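Housekeeping Practice, Unit 3: Shared Bedrooms
Handout prepared by Najwa Akl, Eserbridge — Tuesday, February 4, 2025

Students should survey the whole room before handling any bedding. Books and other small articles are removed from the bed first and placed where the occupant will find them.

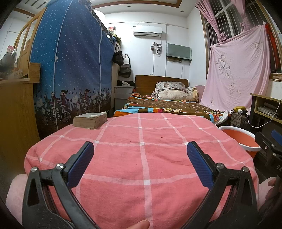
*Fig. 1. Checked sheet with a paperback at its edge; second bed and covered wardrobe behind.*

Pillows may rest on folded quilts at the head of the bed. Bunched cloth is to be shaken out and folded — it should not be pushed against the wall. Buckets and boxes are cleared from the floor before sweeping. 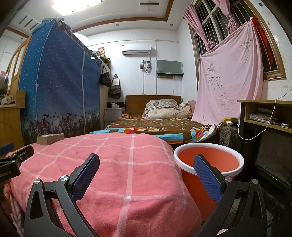 *Fig. 2. Pink blanket, with an orange-red bucket and a small cardboard box near it.*

Written observations, 15 lines at most, are to be handed to Pravesh Kruger.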